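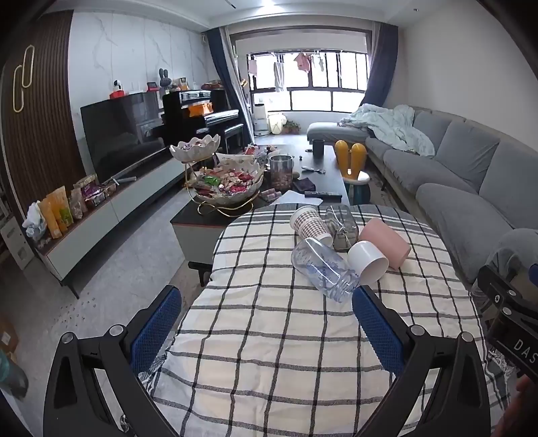
Front room table with the cream checked cloth, cups and bottle at the right-hand side. Coffee table with the candy stand behind.

Magagula House Residents' Meeting
Minutes, September

Present: Darcy MacDonald (chair), Raili Koskela, Amber Michiels, Amrit Friesen (minutes)
Apologies: Ifigeneia Koutsoukos

Meeting opened at 7:10 p.m. in the front room.

1. Minutes of the last meeting
Accepted with one correction. The shelf in the hall closet was fixed by Raili, not Amber.

2. Cups left in the front room
Darcy said cups and bottles are still being left on the table overnight. Raili asked whether paper cups could be dropped altogether. Amber said people use them when the dishwasher is running. After some discussion it was agreed to keep paper cups for open evenings only. Anything washable goes back to the kitchen before 10 p.m. Empty plastic bottles go in the blue bin by the back door with the caps off.
Action: Amber to put a note on the kitchen door.

3. Tablecloth
The checked cloth needs washing. Raili has looked at the label and it can go in on cold, but she is worried about the fringe. Amrit suggested a mesh bag. Darcy asked if a second cloth could be bought so the table is not bare on wash days. Amber had seen one for $39 at Serkura. Agreed to buy it if the size is right.
Action: Amrit to measure the table. Raili to wash the cloth.

4. Candy and snacks
The two-tier stand and the glass jar stay on the long coffee table. Ifigeneia sent a note asking that only wrapped candy go in the bowls. Agreed. Amber would like the stand moved back from the corner, as the coat traffic passes on that side. Darcy had no objection. Refills come out of the house fund, up to $43 until the next meeting.
Action: Amber to move the stand.

5. House fund
Balance is $900. Darcy has not yet paid the Prukent bill for the carpet cleaning. Raili asked for a copy of the bill before it is paid.
Action: Darcy to send the bill around.

6. Other business
Amrit still has 3 folding chairs in his room and will bring them down. The question of a new lamp was held over until Ifigeneia is back.

Next meeting in the front room, same time. Raili to chair.

Meeting closed at 7:55 p.m.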